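Home Services Prices About Us Contact

Print this page | E-mail this page

About Darwish Home Folding & Storage

We are a small household help service in Ustdale, and what we do is put clothes and bedding in order. People sometimes expect a longer answer than that, so let me give you the longer answer, since I do like to talk about it.

My name is Dalal Salameh, and I started Darwish one April at my own kitchen table, with a stack of winter coats on one chair and my grandmother's quilts on the other. I had spent years working in the linen room of a hotel, where every sheet had a shelf and every shelf had a label, and then I would come home to a wardrobe I could barely close. A neighbor saw what I had done with mine one weekend and asked if I would come and do hers. Then her sister called (and her sister has five children, so that was quite a visit!), and by the end of the year I was out at somebody's house most mornings.

Tamer Twal joined me after that. He came from a tailor's shop on Etel Street and he knows far more about fabric than I do - what can be pressed flat, what needs air around it, which zippers will scratch the thing they are packed against. He also mends. If he finds a loose button while he is folding your coat he will ask if you want it sewn back on, and he keeps a tin of thread in the van for just that.

What we do in a home

Most visits begin in the bedroom, and most of the bedroom work happens on the bed. We like a made bed with a sheet pulled smooth, because it is the biggest clean table in the house. Quilts and blankets get folded or rolled up toward the headboard, and the rest of the bed is left for clothes. Then we take things from the wardrobe one at a time, lay them out full length, look them over, and fold them or hang them back up.

Padded jackets are our bread and butter from the first cold week on. They take up so much room, and they hold a crease if you rush them. We spread the jacket out, smooth the front, bring the sleeves in across it, and settle the hood last. If there are buttons, we like to do them up before anything else, though Tamer and I have never fully agreed on that one.

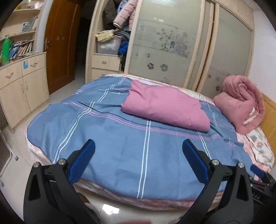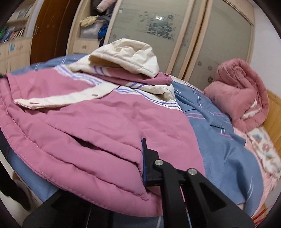 Bedding and a pink padded jacket, two of the things we are asked about most.

Where things go afterward

We don't sell shelving and we won't ask you to buy a new wardrobe. Open shelves, sliding doors, a couple of drawers, a plastic box with a lid - we work with what you have. The heavy coats usually stay on the rail where you can reach them, the sweaters go below, and spare bedding goes wherever there is a dry, deep shelf. We will write labels if you want them. Plenty of people don't, and that's fine with us too.

For families who are short of space we also keep a storeroom on the Urkov side of town, with 200 shelf places for out-of-season bedding and coats. Everything goes in clean and dry in a cotton bag with your name on it, and we bring it back when the weather turns.

Who we work for

We have 69 households we see regularly, and many more who call us twice a year when the seasons change. Some are new parents, some are older people who find a heavy quilt hard to lift, and some simply hate folding and would like to have their evening back. You are welcome to stay and fold along with us, or to go and have your coffee. We are happy either way, and we always leave our shoes at the door.

If you would like us to come and take a look, call or write and ask for either one of us. The first visit is a chat and a look through the closets, and there is no charge for it.

Page updated 2023-12-03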